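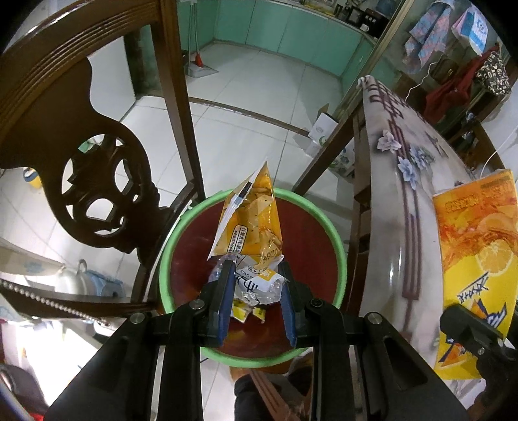

Can machines do the chores yet? Your questions

Can a robot put my rubbish in the bin?
Sometimes! A crumpled wrapper over a round bin looks like the easiest job in the house, but clear plastic is horrid stuff for a machine. It's shiny, it's see-through and it changes shape the moment you squeeze it. An orange packet with a bit of stiffness left in it is much kinder.

Why grippers with just two fingers?
Fewer bits to go wrong, and two padded fingers manage more than I ever expected. I started out a snob about this (I wanted a proper hand with a thumb) and I've come round.

What about the rest of the kitchen?
Sweeping a tiled floor, yes, more or less. Getting round the chair legs, slowly. Folding a towel, I'd still do it myself.

Is it any better on the shop floor?
Loads better. At Hurwood in Prulolbridge they pack up to 400 boxes a shift by machine, but the boxes are all the same size. My kitchen has never been that tidy.

Should I wait before buying one?
I would. Ask me again in 4 years, and do keep sending questions in the meantime.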